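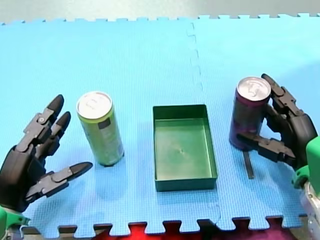
Home | Issues | Authors | Search

3.2 Surface materials and household noise

Impact noise was measured in 10 rented flats in Asusstead and seven in Nallolside, following the procedure of Sopacua and Győri. Each floor was tested bare, then with interlocking foam tiles laid over it. Readings were taken in the room below — the receiving room — with the windows closed and heating fans off.

Foam lowered the level of dropped objects most at higher frequencies. Footsteps, which carry their energy lower down, changed little. Tenants' diaries agree with this: complaints about toys and dishes fell, while complaints about walking did not. Two flats were left out of the January round owing to building work.

Figure 2. Light blue foam tiles with jigsaw edges; the join runs down near the middle. A slim green-yellow can stands upright on the surface.
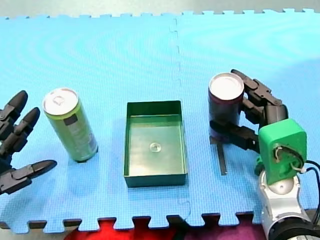

3.3 Limits

Tile wear was not recorded, and colour and age varied between homes.

Contact: Minow Housing Papers | © Minow | Back to top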